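The chatbot at the council doesn't know what a bin is

Posted June 2, 2026 by Ingrid Haverford

Writing this fast because I have a train and I'm cross. Sorry in advance.

Berkthorpe council has put an AI assistant on its front page. You'll have seen it if you've tried to renew a parking permit or report a broken street light. Little bubble, bottom right, says hello before you've got your glasses on. The phone line still exists but it's been moved. Three clicks down, under "other ways to reach us", which I found on the fourth go.

I am not against the technology. I want that said early. I use a translation tool most weeks and it's very good. My sister dictates all her letters. Fine. Lovely. What I'm against is the swap. A thing that answers gets put where a person who could decide used to sit.

Because that's what the phone line was. You rang, you got somebody, usually the same two or three somebodies, and if your case was a bit odd they could say leave it with me. The assistant can't say leave it with me. There's no me. It says "I understand how frustrating that must be" and then it gives you the link you came from.

My own case, for the record. Missed bin collection, shared alley, four houses, two different postcodes. The alley has been on the wrong list since September. I typed this out. It asked for my postcode. I gave it. It told me my bins had been collected. I said they hadn't, I was looking at them. It told me my next collection was in seven days and was there anything else it could help with today.

Twenty-one minutes, that took. Then I rang the hidden number and a woman sorted it before my tea was cold.

Now the supplier, Pornusero, says its product "resolves" most enquiries at first contact. I'd love to know what resolved means. If I close the window because I've given up, am I resolved? I asked. The reply came from an automated adress and thanked me for my interest.

This is the bit that bothers me more than the bins. Every figure the council will see about this thing comes out of the thing. People who give up look the same as people who were helped. People who never try, because they've heard, don't show up at all. So in a year there'll be a report and the report will be glowing, and the phone line will be described as under-used. Of course it's under-used. You hid it.

And who rings a council anyway? Not people with simple questions, not any more, they looked it up years ago. It's people whose question is a mess. Someone's died and the tax is still in his name. The form wants a landlord and there isn't one. Exactly the calls a machine is worst at, and we've put the machine at the door and the humans round the back.

I'm told staff are being freed up for complex work. Some 300 calls a week used to come through that desk, by the council's own count, and I'd like to see where the people who answered them are sitting now. Genuinely. Give me a floor plan. 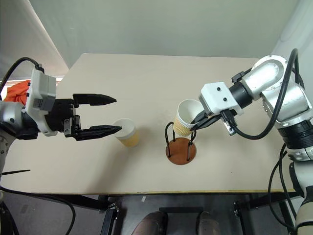
Ekkachai Onsri thinks I have this the wrong way round. He wrote to me after my last grumble, and his point was that the old phone line only worked for people who could sit on hold at eleven in the morning. He works nights. His English is good on paper and goes to pieces on the phone, his words. The assistant let him sort out a school meals form at two a.m. in his own time, and it never once sighed at him. If it's taken away because people like me prefer a chat, he says, he's back to taking a morning off unpaid.

I've thought about that a fair bit and I don't have a clever answer. He's right about the hold music. He's right that I've always been able to ring in the daytime and never noticed it was a luxury.

But he doesn't need my phone line hidden for his to work. Have both. Put the number on the front page, same size as the bubble. Let the assistant say, after two goes, I can't do this, here's someone who can — and then let it pass over what you've already typed so you don't start again. Kapoor, the housing association up the road, does it that way and I've heard no complaints from either camp.

And count the ones who give up. Ring a few of them back and ask. It'd cost an afternoon.

The contract's up for review in September. There's a comments form. It is, yes, inside the assistant, but you can also write to the town hall by post and I'd suggest you do. Keep it short, put your ward at the top, and ask them what "resolved" means. I have to run, the train's showing on time for once.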